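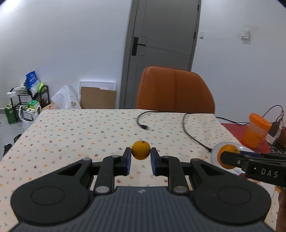

Orange (fruit)

The orange is the edible fruit of several citrus trees, most often the sweet orange. It is round, with a peel that ranges from yellow-orange to deep orange, and its flesh is divided into segments filled with juice. Oranges are eaten fresh, pressed for juice, and used in preserves, baked goods, and sauces. This article covers the structure of the fruit, its handling and storage in the home, and its place on the table.

Structure

The outer layer of the peel is called the zest, or flavedo. It holds many small oil glands, which give the surface its dimpled look and release a strong scent when the peel is bent or grated. Beneath the zest is the pith, or albedo, a white, spongy layer with a mild to bitter taste. The thickness of the pith differs among varieties and affects how easily the fruit can be peeled by hand.

A small mark at one end shows where the fruit was joined to the tree. This mark, the stem end, may be green, brown, or nearly black. The opposite end is called the blossom end. In navel oranges the blossom end contains a second, undeveloped fruit.

Peel color is not a dependable sign of ripeness. In warm regions, mature oranges may stay partly green, and fruit that has already turned orange may become green again if left on the tree.

Varieties

Sweet oranges are commonly grouped as navel, common, blood, and acidless oranges. The navel is usually seedless and is favored for eating fresh. The Valencia, a common orange, is widely used for juice. Blood oranges have red or dark red flesh. Bitter oranges belong to a separate group and are used mainly in marmalade.

Local names are often attached to fruit sold in a single district. The Ginwood orange, a small, thin-skinned type sold in the Nikow valley from February, is grown on 50 acres and is seldom shipped outside the area. The Zepeda orchard, the largest in the valley, has 2,000 trees.

Handling and storage

Oranges bruise less readily than peaches or pears, but pressure can break the oil glands and leave brown spots on the peel. Fruit should be lifted and set down without squeezing. A cut or soft spot allows mold to enter, and a moldy orange should be removed from a bowl promptly.

Whole oranges keep for about a week at room temperature and longer in a refrigerator. They should be stored with room for air to move between them. Washing is best left until shortly before use, as moisture on the peel encourages mold. Peeled segments and cut halves are kept cold in a covered container.

Serving

At the table, oranges are served whole, in wedges, or in peeled rounds. A clear cup or bowl is a common choice for single portions. Juice from the fruit can stain cloth, and spills on a tablecloth should be blotted and rinsed with cool water.

The Govell Household Guide gives 8 medium oranges as the amount needed for 500 milliliters of juice, with allowance for small or dry fruit.

See also: Citrus; Marmalade; Zest; Fruit bowl

Last revised 6/26/26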